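October, evening

Third session with the Traltano hand-held gripper kit. The trial unit goes back to Ziltthorpe on the 18th, so the notes need to be in order before then. Work stayed at the desk, with the kitchen behind us, same as the last two.

Unit as supplied: black frame, blue ridged pads, screws at the joints. The pads are the part I care about. The Danladi set we had on trial in winter used smooth pads, and a round barrel would roll in them as soon as the wrist turned. The Traltano pads held a marker upright between the jaws through 12 lifts with no roll that I could see. I squeezed harder than I needed to on the first few and eased off after that.
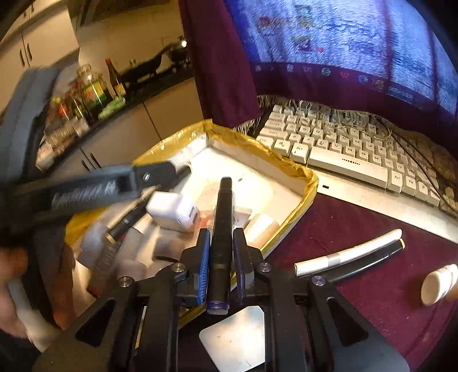
Cor Van Beek pointed out that squeeze force varies a good deal from one person to the next, and the kit has no way of limiting it. Ziltthorpe's sheet lists a stop collar as an extra. I have written to ask the price. If it costs more than a spare set of pads we will make our own.

Lifting from the cloth is harder than lifting from a bare top. The jaws push the cloth ahead of them if you come in low, and it bunches under the barrel. Coming in steeper fixes it, but then the wrist is at a bad angle and I had to stop twice to shake it out. Somkiat Sitthichai has the same complaint and he is 12 cm taller than me, so I don't think it is table height.

Ran lifts with the markers laid close together, near parallel. The open jaw is wide for this. Going for one in the middle of the group, the finger touched its neighbour 3 times out of 18. I wrote those down as contacts and left them in the count. The Clinness method would throw them out, and I have never agreed with that.
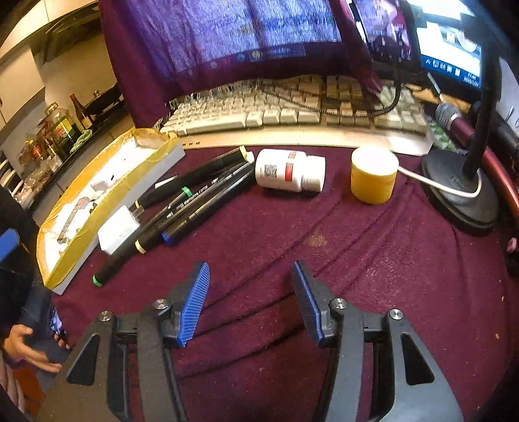
Jaws open over the cloth, four black markers laid out.

Other points. The service plan covers pads and screws for 2 years, arms excluded. Odd choice, seeing the arms take the knocks. Checked all the screws with a driver at the end and one on the right side took a quarter turn. Will check it again before the next run and mark it with paint if it has moved.

The manual gives the pad change as a one-person job. It needs two hands and something to hold the jaw open. I used a folded cloth.

Leaning toward buying one set, without the service plan. Cor wants two. Still to do: the pill bottle on its side, tape roll upright, and a reply to Ziltthorpe about the collar.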